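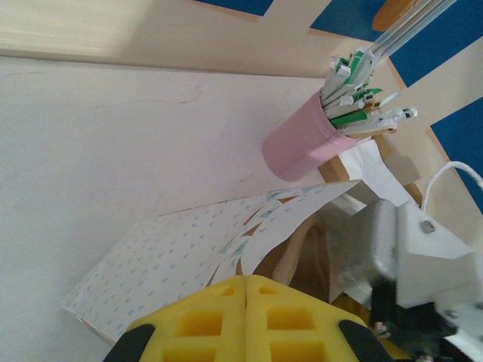
The wrapping and party supplies side of the Drevondale project has kept me busier than anything else this quarter, so I'll start there. You gave us money to get the celebration boxes going (a little party in a box for families who'd otherwise go without one) and I'm happy to say we now have a proper contents list and something close to a settled way of putting them together. The patterned paper is the bit I keep going back to. The white sheet with the little pale blue marks, like raindrops, has the strip of light blue bunting triangles printed on it too, and I like it so much I'd put it in every box if I could! It does curl, though. You lay it out, turn to get something, and the edge has come up again. The pink cup full of green and white straws is the other favourite, and I've asked for the same again in our next order.

5 minute read

Money first, as I know you'll be asked. We've spent £2351 of the £3217 you awarded. Most of it went on paper goods: wrapping sheets, bags, cartons, cups and straws. The next biggest cost was getting it all delivered to Tistville, which I'd badly underestimated in the bid (sorry, I was working from an old price list and should have rung up). I've moved a bit across from the printing line to cover it, as we agreed on the phone. What's left should see us through to the end of April with the second lot of cartons paid for.

Now, packing. We had a long go at this in the winter and I've rewritten the instructions twice. The first version had people wrapping everything separately, right down to the napkins, and it took an age. Fouad Lamrani tried it our old way and then just put the soft things in the bottom of the carton and stood the cup in last, and the box was done before I'd found the tape. So that's the new way. Heavy things go in first if there are any, then paper goods, then whatever is tall. The wrapping sheet gets folded loosely over the top with the bunting strip showing, and there's no tape inside at all now.

The straws are still a pain. Packed tightly in the cup they fan out and catch on everything, and if you put fewer in it looks mean. I've been trying them with a paper band, and I've also been trying them lying flat under the sheet. The band looks nicer. Flat is quicker. I haven't made my mind up, so if you've any strong feelings on straws do let me know.

We also changed the cartons. The first lot were plain and a bit dull, and I spent a silly amount of time on stickers for them. The newer ones come with a pattern already on the sides, small triangles and so on in pink, orange and brown, so the stickers have gone in a drawer and I'm not sorry.

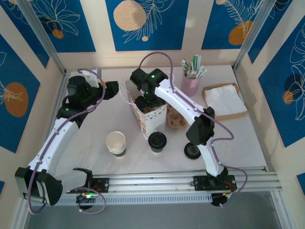
Segundo Yupanqui wrote back to my last update to ask whether we'd thought about boxes for grown-ups, seeing that all of ours so far are for children's birthdays, and he said the Salem group had been asked for them more than once: leaving dos, a retirement, someone's first flat. It's a good question. I'd been so taken up with the under-tens that it hadn't crossed my mind. The paper would do for anybody. I'd swap the straws for something else and maybe put in a card. I'd like to make up 15 grown-up boxes out of the money that's left and see who asks for one, if you're happy with that. It wouldn't need any extra from you.

Two things haven't gone well. The bags are thinner than I'd hoped and the handles come away if you put more than a cup and some paper in, so I'm looking at another supplier. And the leaflet is late. It's written, it just needs somebody other than me to read it, as I've stopped being able to see the words.

Next report in April, with the full receipts. Could you tell me before then about the grown-up boxes? I'd want to order the cards soon.

Related
Istulmont: how the lending cupboard is getting on
Drevondale celebration boxes: our first contents list
Salem group winter update
Choosing cartons on a small budget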